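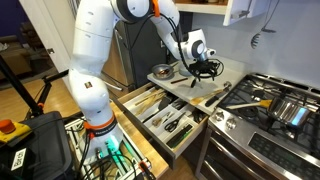
Balberg Drawer Organizer, White

Product group: Kitchen storage, drawer inserts
Supplied by: Chauhan Kitchen Fittings, Trokow

The Balberg is a divided insert for base-unit drawers. It keeps long-handled utensils, scissors and small tools in separate compartments, so that the drawer can be opened fully and an item lifted out without moving its neighbors. It suits drawers next to a stove, where spatulas and tongs are wanted close at hand.

Construction
One-piece molded tray with fixed dividers. Inside corners are rounded for wiping out. The underside has 6 non-slip pads, replaceable as a set. The tray rests on the drawer bottom and needs no screws or adhesive.

Loading
Wooden spoons and similar items can be stored as a bundle in a side compartment. Handles longer than the compartment should be laid diagonally. Knives go lengthwise, one to a compartment, with a blade guard fitted. Tongs should be locked shut before storage; open tongs can catch on the countertop when the drawer is closed.

Fitting
1. Empty the drawer and wipe the bottom dry.
2. Measure the inside width and depth at the base of the drawer, between the side panels. Outside measurements of the drawer front are of no use here.
3. Lower the tray in from the front and press down at each corner.
4. Open and close the drawer fully before loading. The rim must sit below the top edge of the drawer sides.

Care
Hand wash with warm water and dish soap. Do not use scouring powder. Remove the pads before washing and refit them when the tray is dry.

Testing
Sample trays were loaded and put through 3000 open-and-close cycles at the Gededach workshop in March. Dividers and rim were inspected at the end of the run. Test supervisor: Oľga Charvát.

Ordering
Minimum trade order: 9 trays. Replacement pad sets are sold singly. Drawer measurements for trade orders go to Elīna Raudsepp at the Trokow office.

Page revised 4th April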